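Tidying up still a job for humans, says Gutbridge trial

Robots that can put the toys away are a good while off yet, going by the first results from a trial at Gutbridge, where two-armed machines have been set simple household and shop-floor chores since February.

The trial is run by Skolum, a small automation firm, with shelving and packing jobs supplied by the retailer Omano. Eleven chores on the list. Folding tea towels, pairing socks, facing up tins on a shelf, sorting small toys and so on. Each one has to be done start to finish with no help.

Only 6 of the 11 were passed at the first attempt, and most of those were the shop-floor ones. Tins are all the same shape, boxes too, and they stay where they're put. Homes are messier.

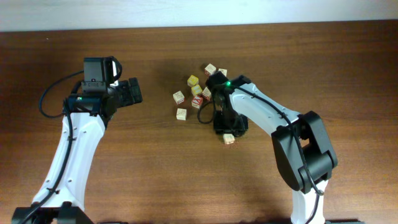
Small wooden items have been one of the harder tests. Letter blocks end up at odd angles, close together, and a grip that is slightly out nudges the next one along. The best run so far got 89 per cent of pieces into the tub – a decent score, but it took far longer than a child would. Or a parent in a bad mood.

Skolum says the arms have now done about 2,000 practice pick-ups and that speed is the next thing to work on. Towels remain a problem. Socks worse.

Omano is keener on the shelf work and wants a longer go at it in one of its stockrooms, overnight, when the aisles are clear. No store has been picked yet. Staff have been told thier hours are not affected.

A rival system from Kazemi is due to be put through the same list later in the year, with the same pass mark. Skolum wouldn't be drawn on price, or on when anything might be sold for use at home – only that it would be "years, not months".

Full results will be put out once the last chores have been re-run. Loading a dishwasher is not on the list this time.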